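Saturday at the Brorkora open day

I'd been meaning to go for years, and this June I finally made the drive out. Brorkora is an old wool mill that got carved up into workshops and showrooms, and once a year they open all the doors and let people wander through and touch everything. My kind of day! I have a hallway and a spare room that both need new flooring, so I told myself it was research (I also told myself I wouldn't buy anything, and we'll get to that).

Parking was easy if you came before ten. I paid for a wristband at the gate, got a paper map that was already out of date, and headed straight up the stairs to Ilberg, the carpet people. They have the whole second floor and it's lovely up there, with long windows and that new-wool smell you either love or can't stand. I love it.

The woman giving the tour was Lærke Gunnlaugsson, who has worked there for 16 years and talks about pile height the way my uncle talks about fishing. She had a whole table of yarn cones for us to squeeze. I always figured gray was gray, but she laid out one after another — warm, cool, a greenish one, one that went almost purple by the window — and then asked us which two we'd put next to each other. I picked badly and she was very kind about it.

We also got to try trimming. They give you a pair of curved shears and a scrap, and you lean in and take off the fuzzy bits along the edge. I took off quite a bit more than the fuzzy bits. The kid beside me did a perfect job and got a round of applause from the grown-ups, which he seemed to feel was overdue.

Lunch was downstairs in the yard, where Vass had a soup stand going. The line took 25 minutes and I would stand in it again. It was a sour cabbage soup with dill and a big slab of rye, and I ate it sitting on a wall with my map on my knees, trying to figure out where Skavo had moved to. (Ground floor, far end, past the restrooms. The map says otherwise.)

Skavo does the flat, hard-wearing stuff, the kind you'd put in an office or a busy hallway, and I ended up liking it much more than I expected. The streaky grays were my favorite.
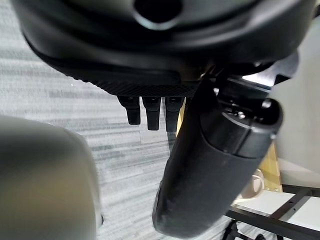 I kept going back to them, and I think it's the mix of light and dark running the same way that got me. My dog sheds two colors of hair and I can see a floor like that being very forgiving. The man at the counter said to lay the stripes along the length of a narrow room if you want it to look longer, and across it if you don't, and then he let me take home as many sample squares as I could fit in my tote.

Did I buy anything? One remnant, 75 by 30 inches, for inside the back door. It's down already and the dog has claimed it. Still deciding on the hallway, and I've got the samples lined up along the baseboard so I can look at them in the evening light.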